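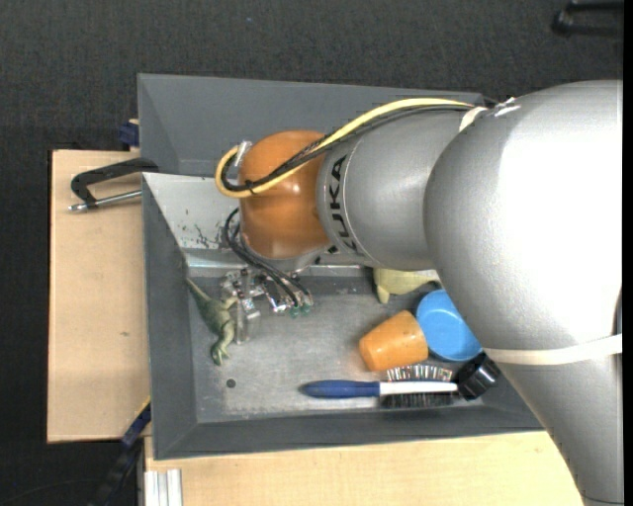
Sorcha Cruickshank
Lab manager and keeper of the equipment budget

Jan 2, 2019

First day back, and I spent most of it with a spreadsheet and a cold bagel. Happy new year to me! The plan was to get the spring equipment list done before lunch. I got as far as line four.

Line four is the gripper. Tomás wants a second one, same kind as we have now, so that when a finger bends or a screw works loose we can swap the whole thing and keep going. I get it. In August we lost days waiting on one bracket, and the big KUKA arm sat there looking very expensive the entire time. But the Susten quote came in at $1,772 before shipping, and I had put down 1,000 for it back when I was young and hopeful (October). So now I'm robbing other lines to pay for line four.

Cables next. I really do want a proper cable guide for the arm this year. We've got the yellow one looped along the forearm, a black one keeping it company, another bunch hanging down to the gripper, and white straps on the arm, and every time the wrist turns I hold my breath a little. Kakeo sells a sleeve kit that Jalen swears by. He used it at his last job and says it took him an afternoon to fit, so I'm planning on two days.

Then the tray, oh boy. I had a new one down for replacement and I think I'm going to cross it off. It's scratched and it has those dark speckles up the side wall, but it's metal, it has nice sloped sides so things slide back toward the middle, and it does the job. What I'd pay for is a better way of holding it to the table. Clamps are fine until you want to take the tray off and put it back in exactly the same spot, and then Agathe is on her knees with a ruler saying words in French. Brikwood will make us a mounting plate if we send a drawing. No price yet. I wrote "2,000???" in the cell and colored it yellow.

The cheap part of the list is my favorite part. Things to pick up! The cup, the bowl, the brush and the green dinosaur all stay, and I've added a small pot of money for more of the same from the dollar store. Glória would like more awkward shapes, like the brush, with bristles on one side and a smooth handle at the end. I told her to go wild, up to forty bucks.

Still to do: call De Graaf about the service contract, which runs out before the new money comes in (who signed that? me, I signed that). Ask Tomás if he can live with spare fingers instead of a whole spare gripper. He'll say no, but I want it in writing. And move the budget meeting back an hour so I can eat something hot first.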